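Care of stone counters: sealing, stains and daily cleaning

Applies to marble, limestone and travertine. Granite and quartzite are denser and can be cleaned the same way, but usually need less sealer. Engineered quartz needs none.

Test before sealing

Put a teaspoon of water on a clean, dry part of the counter and leave it for 25 minutes. Wipe it off. A dark spot under the water means the stone is absorbing and should be sealed. No change in color means the existing sealer is still working. Repeat the test near the sink and near the stove, where sealer wears first. The middle of an island can pass while the sink edge fails.

Applying a penetrating sealer

1. Wash with a pH-neutral cleaner and rinse twice. Soap film blocks the sealer.
2. Let the stone dry overnight. Do not use a heat gun.
3. Tape off painted walls and any unfinished wood.
4. Spread the sealer with a lint-free cloth in sections you can reach without leaning.
5. Leave it for the time printed on the container. Keep the surface visibly wet for that whole period.
6. Buff off every trace with a dry cloth. Sealer that dries on top of the stone leaves a haze – remove it by rewetting with fresh sealer and buffing at once.
7. Keep water off until the next day.

A second coat is worth applying on honed stone. On polished stone it mostly gets wiped off again.

Etching and staining

These are two different faults and have different repairs. A stain is something that has soaked in, and it is darker than the stone. An etch is a dull mark where acid has dissolved the polish, and it is usually lighter. Sealer slows stains. It does nothing for etches.

Oil stains: mix baking soda and acetone to a thick paste, cover the spot to the depth of a pencil, tape plastic wrap over it and leave for a day. Remove the plastic, let the paste dry fully, scrape with a plastic card. Open a window and keep away from the pilot light. Two or three rounds are normal for old cooking oil.

Coffee, tea and wine: same method, with hydrogen peroxide in place of acetone. Test on dark stone first, as peroxide can lighten it.

Light etches on honed marble: wet-sand by hand with 600 grit paper, light pressure, small circles, then rinse. On polished marble use marble polishing powder and a damp felt pad. Deep etches are a job for a stone shop.

Daily use

Wipe up lemon juice, vinegar, tomato and pickle brine at once. Bread, whole vegetables and plastic utensils can sit directly on the stone. Cut vegetables go on a board.

Marble counter with bread and a whole vegetable; a white plastic fork in the second view.

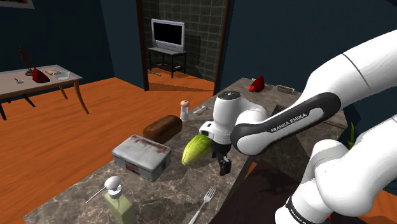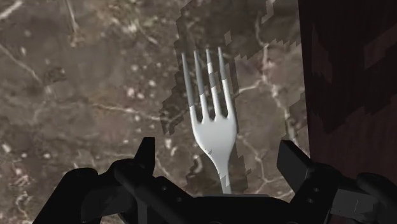

Cleaners to avoid

Vinegar, citrus sprays, bleach, ammonia, scouring powder, and any bathroom product sold for removing lime scale. Lime scale and marble are both mostly calcium carbonate – a product that dissolves one will dissolve the other.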